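Pourquoi remet-on toujours à plus tard ?
La procrastination expliquée à ceux qui devraient être en train de faire autre chose

Par Lautaro Lucero
Rubrique « Dans ta tête », à partir de 9 ans

Tu as un exposé à rendre. Sur les volcans, disons. Tu t'assois, tu ouvres ton cahier, tu écris le mot « volcans » en haut de la page. C'est un beau titre. Tu le soulignes. Puis tu le soulignes une deuxième fois, d'une autre couleur, et tu t'aperçois que tes crayons sont dans un désordre affreux. Il faut absolument les ranger du plus clair au plus foncé. Une heure après, tu possèdes la trousse la mieux rangée de toute l'Europe et un exposé d'un mot.

Les psychologues ont un nom pour ça : la procrastination. Prends ton temps pour le prononcer, tu as l'habitude. Le mot vient du latin : « pro », qui veut dire « en avant », et « crastinus », qui veut dire « de demain ». Les Romains construisaient des routes, des ponts et des aqueducs, mais ils avaient quand même besoin d'un verbe pour dire « on verra ça demain ». C'est plutôt rassurant.

Est-ce que c'est de la paresse ?

C'est ce que pensent beaucoup d'adultes, surtout le dimanche vers dix-huit heures. Les psychologues ne sont pas d'accord avec eux. Quelqu'un de paresseux n'a pas envie de se fatiguer, et il est très bien comme ça, allongé. Celui qui procrastine peut s'agiter énormément. Il range, il taille, il arrose la plante, il va voir si le chat a besoin de quelque chose. Le chat n'a besoin de rien.

Pendant ce temps, il n'est pas tranquille. Il pense à son exposé. Il a un petit caillou dans le ventre. C'est même à ça qu'on reconnaît la procrastination : on repousse une chose qu'on avait l'intention de faire, tout en sachant que ça va probablement nous compliquer la vie.

Attendre n'est d'ailleurs pas toujours procrastiner. Si tu décides de finir tes maths avant de commencer ton dessin, tu t'organises. Si tu attends que la colle sèche, tu es patient. Si tu attends que l'exposé s'écrive tout seul, là, on peut commencer à parler de procrastination.

Que se passe-t-il dans la tête ?

Imagine que deux personnages partagent un bureau à l'intérieur de ton crâne. Il n'y en a pas vraiment, le cerveau est beaucoup plus compliqué que ça et il n'a pas de bureau, mais c'est pratique pour comprendre. Appelons-les Sterka et Cuautle.

Sterka fait les plans. Elle a un calendrier. Elle sait que l'exposé est pour jeudi, qu'il faut lire deux livres et trouver une grande feuille cartonnée. Elle parle calmement et personne ne lui coupe la parole, sauf Cuautle.

Cuautle s'occupe de ce que tu ressens maintenant, tout de suite. Il ne sait pas ce que c'est que jeudi. Quand une chose est ennuyeuse, difficile ou un peu effrayante, il appuie sur une grosse sonnette et crie qu'il faut sortir d'ici. Et comme ranger les crayons est plus agréable que lire trois pages sur le magma, vous voilà partis ranger les crayons.

Ce que beaucoup de chercheurs pensent aujourd'hui, c'est que la procrastination est d'abord une histoire d'émotions. On ne fuit pas vraiment le travail, on fuit la sensation désagréable qui vient avec. On peut s'ennuyer d'avance, avoir peur de rater, ne pas savoir par où commencer ou trouver la consigne injuste. (Elle l'est peut-être. Il faudra la faire quand même.)

Dès qu'on s'éloigne du cahier, la sensation diminue. Ouf ! Cuautle est très fier. Il note dans un coin : « La fuite, ça marche. » La prochaine fois, il sonnera encore plus vite. C'est comme cela qu'une petite habitude devient une grosse habitude.

Le moi du futur, ce pauvre bougre

Voici un autre personnage important : toi, mais mercredi soir. Quand on pense à soi dans plusieurs jours, on a tendance à imaginer quelqu'un d'autre. Une sorte de cousin lointain, très courageux, jamais fatigué, qui adore les volcans. On lui laisse donc l'exposé, la grande feuille cartonnée et la leçon de géographie, avec un mot gentil.

Le mercredi soir arrive. Le cousin n'est pas venu. À sa place, il y a toi, en pyjama, avec tout ce que tu t'es laissé.

Ce problème ne disparaît pas quand on grandit. Cet article devait d'ailleurs être rendu en juillet. Il est daté du jeudi 8 août 2019, et son auteur préfère que l'on passe au paragraphe suivant.

L'histoire de la reine de Vesterine

Au royaume de Vesterine vivait une reine qui devait écrire une lettre d'excuses à son voisin, le roi de Gustodby, dont elle avait, par inadvertance, mangé le cygne. C'était une lettre délicate. Elle fit tailler 200 plumes pour être sûre d'en avoir une bonne. Elle les essaya toutes, en écrivant chaque fois « Cher voisin ». Ensuite elle trouva que la pièce était mal éclairée et fit venir 4 000 bougies, qu'il fallut allumer, ce qui prit la journée, puis souffler, ce qui prit la soirée.

Au bout d'un an, le roi de Gustodby vint lui-même demander des nouvelles de son cygne. La reine, rouge comme une tomate, bredouilla : « Je suis désolée, je l'ai mangé. » Cela lui prit quatre secondes. Le roi répondit qu'il s'en doutait et demanda s'il restait des bougies.

On remarque souvent, après coup, que la chose repoussée était moins longue que tout ce qu'on a fait pour l'éviter. Souvent, pas toujours. Un exposé prend quand même plus de quatre secondes.

Pourquoi le ménage devient-il passionnant ?

C'est un des grands mystères de l'enfance. Si un adulte te demande de nettoyer ta chambre un samedi matin, c'est une punition épouvantable. Si tu as un exposé à faire, la même chambre devient une aventure. Tu passes sous le lit de ton plein gré. Tu époussettes des objets dont tu ignorais l'existence.
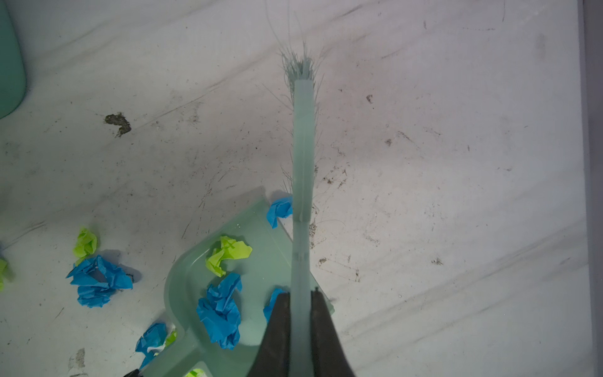 Une balayette et sa pelle vert menthe : fascinantes, les veilles de contrôle.

L'explication tient en peu de mots. Le ménage est utile, donc on se sent sérieux. On voit le résultat aussitôt, donc on est content. Et il est difficile de te gronder pendant que tu balaies. C'est une cachette presque parfaite. Certains appellent cela la procrastination productive : on fait vraiment quelque chose, mais pas la chose prévue.

Que peut-on faire ?

Il n'existe pas de potion. Quelques ruses, tout de même, aident pas mal de gens.

Couper la tâche en tout petits morceaux. « Faire l'exposé » est un morceau énorme, personne ne peut avaler ça. « Trouver trois noms de volcans » passe beaucoup mieux. Si le morceau te fait encore peur, coupe-le de nouveau. « Ouvrir le livre » est un morceau tout à fait honorable.

Commencer pour cinq minutes. Dis à Cuautle que c'est seulement pour cinq minutes et qu'après il pourra sonner autant qu'il voudra. Il arrive qu'il s'endorme avant la fin. S'il sonne quand même, tu auras cinq minutes d'exposé, et c'est déjà mieux que ton titre souligné.

Choisir le moment et l'endroit. « Je le ferai plus tard » ne veut rien dire, car plus tard est très vaste. « Après le goûter, à la table de la cuisine » est beaucoup plus petit, et on a du mal à s'y perdre.

Éloigner ce qui brille. Si la tablette est posée à côté du cahier, la lutte n'est pas équitable. Mets-la dans une autre pièce. Donne-la à ta grande sœur, si tu es certain de pouvoir la récupérer.

Accepter le brouillon moche. On repousse parfois parce qu'on voudrait que ce soit magnifique du premier coup. Un brouillon a parfaitement le droit d'être laid. On peut corriger une page laide. Sur une page blanche, il n'y a rien à corriger.

Ne pas se traiter de tous les noms. Des psychologues ont observé que des étudiants qui s'étaient pardonné d'avoir traîné avant un examen traînaient moins pour le suivant. Se répéter qu'on est nul, c'est désagréable, et tu sais maintenant ce que fait Cuautle quand c'est désagréable.

Et si le caillou dans le ventre est là tous les jours, ou si tu n'arrives plus du tout à t'y mettre, parles-en à un parent, à ta maîtresse ou à quelqu'un en qui tu as confiance. Il y a parfois une autre raison derrière, une leçon pas comprise ou un souci qui prend toute la place, et on la cherche mieux à deux.

Petit lexique

Procrastiner : remettre à plus tard ce qu'on avait prévu de faire, en sachant que ce n'est pas une très bonne idée.

Émotion : ce que l'on ressent, comme la joie, la peur, la colère ou l'ennui devant le mot « magma ».

Intention : ce qu'on a décidé de faire. Elle ne fait rien toute seule, il faut l'accompagner.

Psychologue : personne qui étudie comment on pense, ce qu'on ressent et pourquoi on se comporte comme on le fait. Il lui arrive aussi de ranger ses crayons.

Dans le prochain article : pourquoi oublie-t-on ce qu'on est venu chercher dans la cuisine ? Il paraîtra dès qu'il sera écrit.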